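Copper, and why I have stopped guessing

I have had a few emails asking whether I still hold copper after the last post. I do, but less of it. I sold part of the holding in August and put the money into a plain short-dated bond fund, where it has sat ever since.

My reasons for buying were simple. New mines take years to open, old ones give poorer ore each year, and everyone wants more cable. All of that is still true. What I got wrong was thinking it told me anything about the price over the next few months. 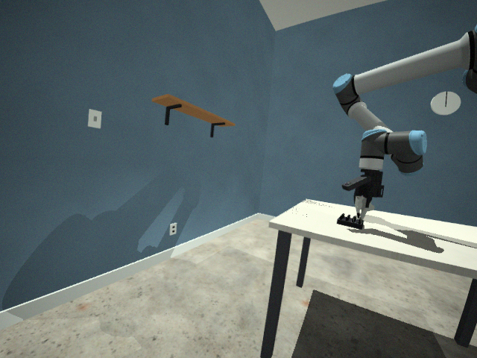
Stocks in warehouses went up when I expected them to fall. Two smelters cut output and the price hardly moved. Then a strike at Turcotte, which I had written off as too small to matter, pushed it up in a single afternoon. I had no view on that strike at all.

Florence Chan wrote to say I should look at scrap. She has a point. When the price is high, scrap comes out of yards and sheds and fills part of the gap, and the mine forecasts leave most of that out. I went back over my notes and found I had mentioned scrap once in 164 pages.

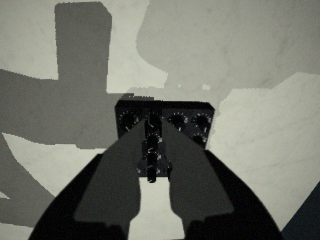 I also looked again at the miners. Hundberg has the lower costs but carries too much debt for me. Fevora has almost no debt and a mine that should last, though the local tax rules have changed twice and may change again. I own a little Fevora and no Hundberg. That could be the wrong way round.

For the record, copper is now 7 per cent of my savings. It was 10 per cent before I sold. 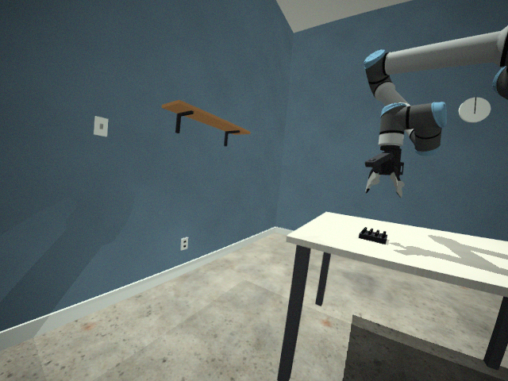
Bumusley, 17 April 2026

A short update to the above. Aníbal Seixas has pointed out that I ignored the currency. He is right. I buy in pounds and the metal is priced in dollars, so part of what I called a copper gain was the pound getting weaker. Once I took that out, my profit on the August sale came to £846, a good deal less than I had told people.

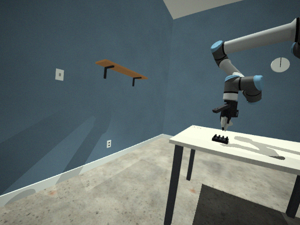 I will leave the rest of the holding alone until the summer stock figures are out. If warehouse stocks are still rising then, I will sell a bit more. The comments are open if you have better numbers on scrap.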